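The Band That Learned to Sing in Its Own Grandmother's Language

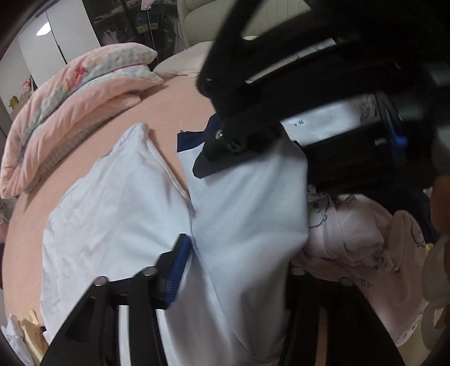

Pale clothing on a peach-colored sheet.

Put on the second Gadham record with decent headphones and wait for the chorus of the third track. Four voices come in on a vowel most of us have never had to make, somewhere between "oo" and a yawn, and it's gorgeous. I played it six times before I got to track four.

The language is Grernitz, spoken in one long valley and, by the last local count, by 2,558 people. Only one member of Gadham grew up hearing it, and even she mostly heard it through a kitchen wall. The other three started from zero, with a photocopied word list and a stack of cassettes of wedding songs.

Plenty of pop acts borrow a language for a verse and hand it right back. Gadham spent two winters on theirs before recording a note! They rented the upstairs of a bakery in Toren, a town at the low end of the valley, and made a rule that anything to do with food had to be said in Grernitz. The drummer lived on bread and eggs for a month. By April she could order soup, and there's a song about that soup on the album (track seven, with the accordion).

What I love most is how the language pushes the tunes around. Grernitz puts its stress at the front of a word and then lets the rest tumble out, so the melodies start high and fall. On the first album, all in English, Gadham wrote big climbing choruses, the kind you can see coming from a block away. These new ones drop out from under you. "Salt Road" does it three times in a row and I still grin at the last one.

The label, Stamatopoulos, pressed 1,000 copies on vinyl and expected them to last the year. They were gone in about five weeks, a good share of them to the valley itself, where the one record shop is also the place you get your keys cut. A second pressing is out now with a lyric booklet, English on the left page and Grernitz on the right.

Live, the new songs get even looser. At the Toren show the crowd corrected a verb in the middle of a ballad, loudly, and the band stopped, fixed it and started the verse over to huge applause. Older couples danced to the fast ones. Teenagers in the front row knew every word of the slow ones.

A third album is already half written. The bass player is singing lead on two songs this time, and he's back upstairs at the bakery working on his vowels.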